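**Ticket:** bag handle task, left arm misses the string on replay
**Opened by:** Shazia Sandhu
**Station:** Matsuda (two-arm table)
**Status:** open, changed from "resolved" by me, see below
**Severity:** medium

### Summary

The bag lift was signed off in May on the strength of a batch of 90 demos. I've been asked to confirm that before we send the same settings to the Jusent station. I can't confirm it. The trained policy closes the left gripper on air more often than it closes on the handle, and I don't believe the explanation currently in the notes ("policy needs more data").

We had 31 demos, then 90, and the plan on the whiteboard says 200. Going from 31 to 90 didn't fix the miss. I'd like someone to tell me why 200 would before we tie up an operator for that long.

### What the task is supposed to be

Paper bag on its side, soft toys inside. The operator drives both arms from the leader rig. Left gripper takes one string handle, right gripper takes the other or steadies the bag, bag comes upright, toys stay in. Episode ends when the bag is standing and both grippers are open.

### What I see on replay

The left arm comes over the bag at a believable height, fingers open, and stops. Then it closes early. On a good run the handle happens to be between the fingers. On a bad run it sits just in front of them, the arm lifts anyway, and the rest of the sequence plays out as if the bag were attached. The right arm carries on with its part regardless.

I was told this is a calibration problem. I reran calibration on both arms twice and the numbers came back within tolerance both times. The miss didn't change direction or size in any way I could see.

### Checks so far

1. **Leader to follower lag.** Measured with the Sukis logger. Small and steady. Not our problem, in my opinion, although the old ticket blames it.

2. **Gripper command vs. gripper position.** They agree on both arms. The gripper closes when told to. It's being told to at the wrong moment.

3. **Wrist cameras.** Both streams present in every episode I opened, timestamps line up. I had suspected a swapped left/right feed because we've done that before. It isn't swapped.

4. **Cable drag on the left arm.** Moved the arm by hand through the full reach with torque off. No snag at the elbow. Crossing this one out.

5. **Start position of the handles.** This is where I stopped believing the sign-off. A string handle doesn't hold a shape. In the approach below, one handle stands up in an arch right by the left fingertips, and the other is lying on the table in front of the bag with the right gripper down low beside it. Those are two different grasps, and we log both of them as "handle."
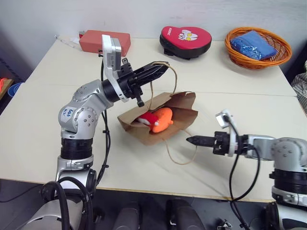

6. **Operator view during teaching.** The operator stands to the side and looks at the real bag, over the top of the arms. The policy gets only the cameras. Several of the demos I watched have a tiny sideways correction just before the grasp, and I think the operator is reacting to something the cameras barely show. I tried it from the camera feeds alone, with my back to the table, and missed the upright handle on my first several tries. I'm not a great operator, but I'm not that bad either.

7. **Episode trimming.** The cleanup script from Ballell cuts out pauses. It also cuts the short wait where the operator lines up with the string. So in the cleaned set the arm arrives and closes almost at once, and the policy does exactly that. Turned trimming off and looked at the raw episodes: the wait is there in nearly all of them.

### Where I am now

Item 7 is my best guess and item 6 is probably making it worse. I haven't proved either. Please don't copy this into the notes as "root cause found," that's how the last ticket got closed.

### Workaround

None I'd recommend. Somebody suggested stiffening the handles with tape. That would raise the success rate and we'd be showing the robot a different bag.

### Next steps

- Retrain on the same 90 with trimming off. No new demos, no other changes. If someone changes the learning rate at the same time I'm throwing the result out.
- Split the handle label into "upright" and "flat," and relabel by hand. I'll do the first pass.
- Have one operator redo a short set using only the camera feeds, raw, kept in its own folder.
- Hold the Jusent rollout until the first item is back.

### Comments

**Reply from the Ballell side, 2:40 pm:** Trimming threshold is a setting. You can raise it without turning the whole thing off.

**Shazia, 3:15 pm:** I know. I want it off for one run so I can compare against something. After that we can argue about the threshold.

**Shazia, 5:50 pm:** Retrain queued with raw episodes. Also found that the sign-off test reset the bag by hand with the handle already held up between runs. So the passing score was for upright handles only. Updating the description and leaving this open.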